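Regalroboter Herner R2 – Vorziehen, Greifen, Nachräumen
Artikel-Nr. 473 | Anbieter: Famero | Lieferzeit auf Anfrage

Können Maschinen uns jetzt endlich die Regalpflege abnehmen? Die Frage kriege ich auf jeder Messe gestellt (meistens noch vor dem ersten Kaffee), und meine Antwort ist ein ziemlich fröhliches: teilweise! Wäsche falten oder Spülmaschine ausräumen würde ich dem Herner nicht zutrauen. Aber Schachteln im Regal? Da wird's spannend. Müsliriegel, Haferhappen, Nudelpackungen, das ist genau die Sorte Ware, um die es bei uns geht, alles stehende Kartons mit ordentlichen Kanten.

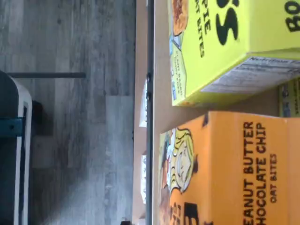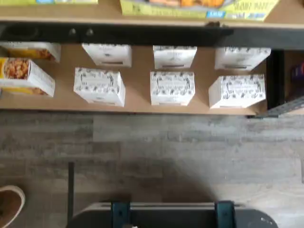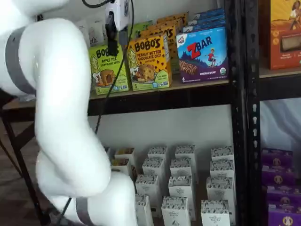
Bobo's mit Peanut Butter Chocolate Chip im Greifer, daneben Zbar in Blau: 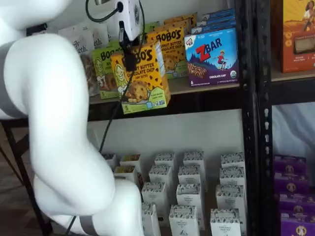 Am liebsten mag er feste Faltschachteln. Beutel gehen auch, brauchen aber mehr Geduld, und bei ganz weichen Tüten sage ich unseren Kunden lieber gleich, dass das Handarbeit bleibt. Mein Kollege Sizwe Khumalo hat im Probemarkt in Varkberg 101 Artikel eingelernt, vom Riegelkarton bis zur Nudelpackung, und schimpft bis heute über alles, was glänzt und knistert :-)

Was er gut kann: Ware nach vorne ziehen, schiefe Packungen gerade rücken, einzelne Schachteln umsetzen. Was noch hakt: eng gestapelte Kartons in der hinteren Reihe. Da kommt man mit der Hand einfach schneller ran, und für einen Samstagvormittag mit vollem Laden würde ich ihn sowieso nicht einplanen.

Lieferumfang
Arm mit Greifer
2 Paar Ersatzfinger
Steuerung mit Software Ghiță
Einweisung vor Ort, 30 Minuten

Unsicher, ob euer Sortiment passt? Schickt mir eine Artikelliste, gern mit Maßen, ich schaue sie mit Sizwe durch. Probetermine in Varkberg gibt's wieder im Oktober, immer donnerstags.

Chidubem Ogundipe, Beratung und Verkauf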